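Home | Articles | Clubs and Teams | Index | Search

Print this page | E-mail this article

Brullesora Gripper Club

The Brullesora Gripper Club is a student robotics club at the Ponard technical school. Its members build and test hand-held grippers with two fingers. 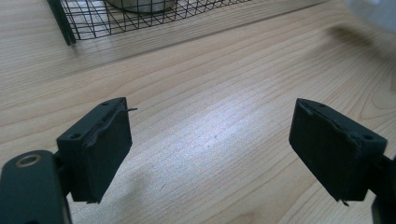 History

The club was started in May by Aleksi Lappalainen, a teacher of mechanics, with 11 students. In the first year they had only one gripper – a black model with rectangular pads – and they shared it between two groups. The school later gave the club its own room and a small budget for parts.

Activities

Members meet after lessons and work in pairs. One student moves the gripper by hand over a table, and the other writes the notes. Typical tasks are picking up cups, folding cloth and sorting small parts. By 15 November 2021 the club had recorded 1,711 attempts, divided into 49 tasks.

The care of the pads is also a part of the course. The rubbery covering becomes rough and starts to separate at the upper edge, and students learn to judge when it must be changed. New coverings are cut by hand.

Competition

The club takes part in the Kandasamy Cup, a regional contest for school teams. Its best result is 2nd place, in the class for hand-held tools.

Related articles
Ideck (robot kit)
Kandasamy Cup
Ponard technical school
Two-finger gripper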